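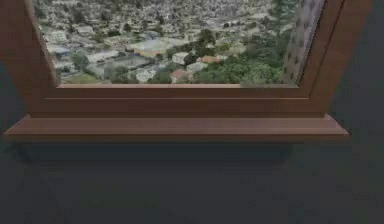 Vokanetti es un sistema de simulación y automatización empleado en el taller de carpintería de Garevance, empresa dedicada a ventanas de madera. Entró en servicio el 19 de marzo de 2024, tras un mes de febrero consagrado sobre todo a discutir dónde se enchufaba.

Funcionamiento
El programa genera estancias virtuales con su ventana, su alféizar y unas vistas, en las que se ensayan los movimientos de lijado y barnizado antes de enviarlos a los brazos de la planta. La biblioteca reúne 200 escenas. Las vistas no influyen en el barniz, pero han generado más correo interno que el propio barniz.

Efectos en la plantilla
De los 24 empleados del taller, 17 cambiaron de tareas. El lijado manual quedó reservado a las piezas curvas, que el sistema rechaza con un aviso muy cortés. Cinco operarios pasaron a supervisar ensayos en pantalla, puesto que el convenio denomina «técnico de entorno» y el resto del taller, «los de la ventana».

La encargada, Vija Ramanauskas, logró que el turno de noche desapareciera. También desapareció el plus de nocturnidad, asunto que el folleto de presentación trata con notable brevedad. Las quejas por dolor de hombro disminuyeron y las de cuello ocuparon su lugar.

Véase también
Stiredside (planta de barnizado)
Método Vasiliauskas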